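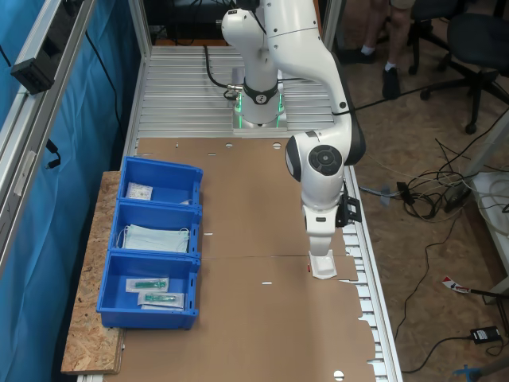 Court resurfacing, Nijs Tennis Club: where the grant stands in August

Courts 1 and 3 are done and playable. Court 2 has a puddle at the baseline that members now treat as a third opponent. Dostport will relay it at their own cost, a phrase Amber Maes made them repeat.

Spent so far: $2,723 of the $4,000. The new nets took $389 of that.

Junior sign-ups are up, mostly Odair Amaral's cousins. Lights come next, once the electrician calls back.

Nele Verschueren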